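The case for the boring half hour

By Nathalie Fehr
21/05/2019

I have a confession that will annoy some of the people I work with. I don't much care how clever our software gets this year. I care whether somebody wiped the wrist camera.

I look after one cell. It's a table, an arm, a gripper and two cameras, one up high and one at the wrist, and it sits at the back of the Kededell workshop where the floor is flattest. People come by with new code and big plans, and they all assume the cell will be the same cell it was when they left it. It never is. Screws creep. Mounts sag by a hair. Somebody leans on the table while they're talking (I have leaned on the table while talking), and now every position you taught the arm is off by just enough to matter.

So my opinion, and I'll argue it with anyone who buys the coffee, is that a robot cell should get half an hour of dull attention every morning before it's allowed to do anything interesting. And that half hour should be on the schedule, with a name next to it, the same as any meeting.

My own routine starts with a wicker basket. It's orange, it has a thick braided rim, and it's the best piece of test equipment we own. I put it on the white table, bring the gripper down over the far rim, and look at where the fingers sit.

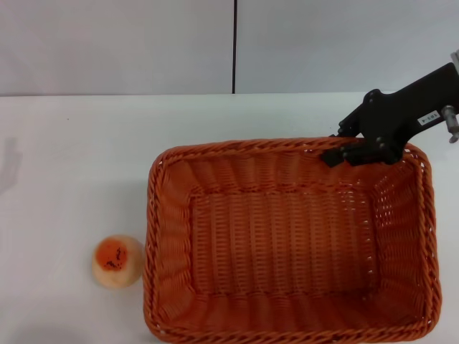
A machined block will tell you the arm is where you told it to be, and that's nice, but a machined block forgives nothing and teaches you very little about grip. Wicker has some give to it. A braid is lumpy. If the fingers come down a touch too deep you see it in the way the rim shifts, and if one finger is lagging, the basket starts to turn. I found a loose fastener that way last July, after two of us had spent most of a day blaming the code. It was one screw! I put it back in, with thread locker this time, and all those mysterious failures packed up and went home.

Trevor Parsons thinks the basket is silly. He wants a proper calibration target and a proper procedure, and he has a point, and we do have a target, and we use it. But a target gets checked when somebody thinks there's a problem. The basket gets checked every day, and I'd take a rough check that happens over a perfect one that doesn't.

The second part of the half hour is the cameras, and this is where I get really preachy. Everybody looks at the overhead picture. It's the pretty one, it's the one on the big monitor, and if it looks good then people figure the whole cell is seeing fine. Hardly anyone opens the wrist feed until something has gone wrong. I kept a log when I first took over the cell, and out of 43 faults I wrote down, 19 came back to the wrist camera one way or another. Thumbprint on the lens. Cable tugging at the housing. Focus ring nudged by a sleeve. I'm not claiming that's true of every shop, but it was sure true of mine. 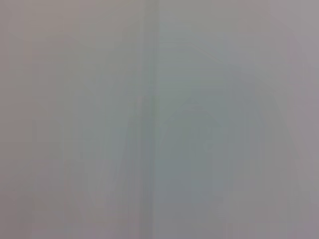 What I want from anybody opening that feed in the morning is a plain question: could I pick something up if this was all I had to go on? You don't need a number for that. You don't need the dashboard that Plireo sells either, though it's a fine dashboard and Yufang Shi has made ours do some very handsome graphs. You need to look at the picture for ten seconds with your own eyes and decide whether you believe it.

If you don't, you stop and work through it in order. Clean the lens, with a lens cloth and never the hem of your shirt. Check that the mount hasn't worked loose. Move the wrist to a few different distances, let it sit still at each one, and look again — a fixed-focus camera is only any good over a certain range, and folks forget how close to the table these things get. Then find something with a hard edge and see if the edge comes out hard. We use whatever line is handy. A straight dark line on a pale surface is about as good a friend as you can have in this job.

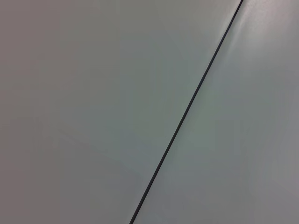
Wrist view, close in, with one dark line to judge sharpness by.

Now, the argument against all this is time, and I do take it seriously. Annick Grewal runs the schedule here and she once worked out, on the back of a packing slip, what my half hour costs in a year. It was not a small sum. She slid it across the table without saying a word. My reply was the repair folder, which had 11 lost afternoons in it from the season before I started, and not one of them had been on any schedule at all.

There's also the argument that the machine should look after itself. The new controllers from Morin will warn you about a warm joint or a sticky finger, and I like that, keep it coming. But a warning only covers what somebody thought to measure. I haven't met the controller yet that notices the table has been bumped by a guy carrying a ladder.

What bugs me most is how this work gets handed out. It goes to whoever is newest, with no training and no thanks, and then we act surprised when it gets skipped. Give it to someone who's good. Let them write things down in a notebook that stays at the cell, and let them say no, not today, the wrist camera isn't right and we're not running until it is. Clifford MacPherson gave me that say-so in my second week and I've used it maybe a little more than he was hoping. He hasn't taken it back yet, and tomorrow morning I'll be there with the basket before anybody else has their coat off.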